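Notebook, bin cell, May
Back on the Kusell picking kit this morning

Third session with the Kusell kit, and I'm finally past the unboxing stage, so I'm writing down what I think before I forget it all. Jolanta and Lionel, please scribble your own notes under mine, you've both spent more time with the manual than I have.

For anyone at Prekdale who hasn't followed along: Kusell want us to take the full package (grasp planner, hand tool, the calibration routine and a year of support) on a 32-day trial, and we decide at the end whether to buy it or send it back. We're running it on our own KUKA arm, over our own bin, with our own junk in the bin. I was very firm about that last bit! Their sample parts are all the same size and all matte, and of course the planner loves them.

Setup went better than I feared. Calibration took two tries. The first one I spoiled myself by leaving last month's tool offset in the config, and the error came out so silly that even I noticed. Second go was fine and Bogdan signed it off before lunch. The routine walks you through the poses one by one and tells you when it's unhappy, and I'd love to have that on the Borkowska cell too, where we still do it with a ruler and a bad mood.

Things I like so far:
The planner's log is readable. Every rejected grasp gets a line saying why it was rejected, in words.
Restart after a protective stop is two clicks and it remembers where it was.
The support person (Åsmund Nyberg) answers email the same afternoon and doesn't paste the manual back at me.

Things I don't like:
The bin model wants flat walls and one floor. Ours has a divider, so I had to define the near compartment as a bin of its own and mask off the rest. It works but it's clumsy, and if you want to pick from both sides you have to swap models by hand.
Cable routing is left entirely to you. The kit comes with a bag of ties and that's it – the drawing in the manual shows a bare arm with no cables at all, very pretty. I gave ours a generous loop at the wrist and then set the rotation limit tighter than they suggest. Czesław thinks I've been too cautious. Maybe, but I've replaced one of those cables before and I don't want to do it again.
The license is tied to the machine it was first installed on. Moving it means a form. A form!

Speed setting is at 700 mm/s for free moves, and I've kept the approach much slower. Lionel wants to push it up. Not until I trust the wall clearance, please.

Run log is in the shared folder under trial 7. I've stopped it at 973 attempts so the file stays small enough to open on the old laptop. Haven't gone through the failures properly yet. My hunch is that items lying right up against each other are where it hesitates most, but that's a feeling and I want the sorted list before I say it to Kusell.

To do:
Ask Åsmund whether two compartments can live in one model, and if it costs extra.
Redo the mask near the divider, my first one was sloppy.
Jolanta to price the Undenham gripper for comparison. Their quote had no support in it, so add that before comparing anything.
Find the other hex key. It was on the cart.

Left to do before I go home: save the config under a new name and write the date on the tape this time.
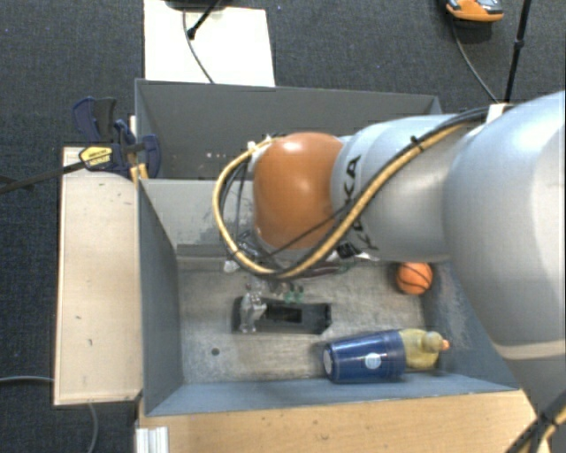

Can we keep using the planner if we send the hand tool back at the end of the trial?

The planner is sold separately, with its own license, so returning the tool is fine. You would need to enter the measurements of whatever tool you fit in its place and run the calibration again.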